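Week 3: Why Old Tables Move
Furniture and Wood, evening section

Last week we got as far as the cell wall and ran out of time right when it was getting good, so let's pick it up there! Remember the bundle of drinking straws. Wood is mostly long hollow cells running up the trunk, and water sits in two places: inside the straws, and inside the walls of the straws. The water in the hollows can leave and the board hardly notices. Once the walls start to dry, the board shrinks.

The lovely part is that it doesn't shrink the same amount in every direction. Along the grain, almost nothing. Across the rings, some. Around the rings, nearly twice as much as across them. Almost everything we'll see in this course (cupped boards, split panels, drawers that stick in May and rattle in winter) comes out of that one uneven habit. If you only write down one thing tonight, write that.

Flat-sawn and quarter-sawn

A flat-sawn board has its rings lying more or less parallel to the wide face. It gives you those big cathedral shapes everybody loves, and it moves the most in width. A quarter-sawn board has its rings standing up on end, so it stays calmer, and in oak you get the ray fleck as a bonus. Look at the end grain before you look at anything else. I mean it, get down on your knees in the furniture store, people will get used to you.

What this does to a tabletop

A solid top is wide, and width is where the movement is. Edmund Śliwiński's notes on the Paditz workshop tables (in your reading packet, start at page 27) are wonderful on this. He measured the same top in damp weather and in dry, and you can watch it breathe. The old makers knew it and left room: slotted screw holes, wooden buttons riding in a groove, breadboard ends pinned only in the middle. When a later owner glues everything down tight to "fix" it, the top has nowhere to go and it cracks.

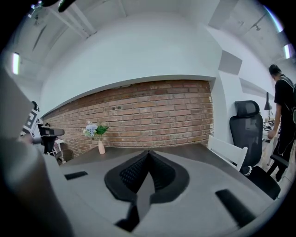 Finish slows things down

Oil, shellac, wax and varnish all slow the trade of water between wood and air. None of them stops it. Finish both faces of a top, please! If the upper side is sealed and the underside is bare, the two sides take up moisture at different speeds and the board cups. Bogumił Brzozowska has a great passage on the Czarnecka sideboard, where 2 boards from the same tree behaved differently for exactly this reason.

Dark color tells you very little about species, by the way. Stain, smoke, age and plain old dirt can all take a pale wood to brown. Use the pores and the end grain.

For next time

Read Brzozowska, chapter 3. Bring a scrap of solid wood (no plywood, no MDF) with one clean end. Draw the rings on paper, mark which way you think it will cup, and put your name on it. We'll leave the scraps over the radiator for a week and see who called it.

Hand lenses are in the drawer by the sink.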